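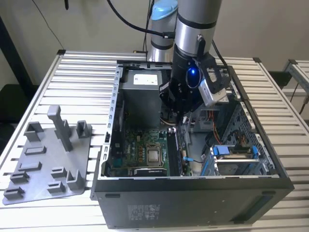

Every few years somebody announces that the music made on machines has arrived at a sound never heard before. The latest to say so are the labels clustered in Zurnham, where a dozen bedroom producers have been promoted to a movement. I have listened to most of it, some of it twice. What I hear is a lot of well-kept equipment. The romance used to hang on a wall of patch cords and a tape machine that ate your best take; now it hangs on a desktop tower with the side off, a green motherboard, a stick of memory and a power supply, same as the one that does your taxes. I don't hold that against anybody. I just don't see why the press releases still talk like it's a moon landing.

Music / Features / Long Reads

The Future, Again

August - By our electronic music writer 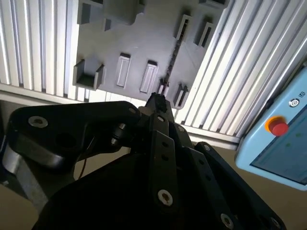
12 min read

Take Cladix, the duo whose album Arnico came with a 20-page booklet on its methods. The booklet says the record was built from sounds "with no parent." The second track has a parent. It is a filtered drum loop, and anyone who went dancing before the duo could drive will know it by the fourth bar.

Robles, the label behind the record, pressed 50 copies on clear vinyl and told me they were gone by noon. Maybe so. Fifty is a good-sized wedding. It was enough for two websites to use the word "revolution," and one of them was selling the T-shirt.

There are good things on Arnico. The closing piece runs 19 minutes and for long stretches does very little, a low tone leaning slightly sharp while something like rain comes and goes behind it. I'd have paid for that alone. But slow drones with weather in them have filled record bins for decades - the booklet does not bring this up.

When I asked the label what exactly was new, I was told I'd have to hear it on the right speakers. I went to the listening room in Zurnham and heard it on the right speakers. The bass was better.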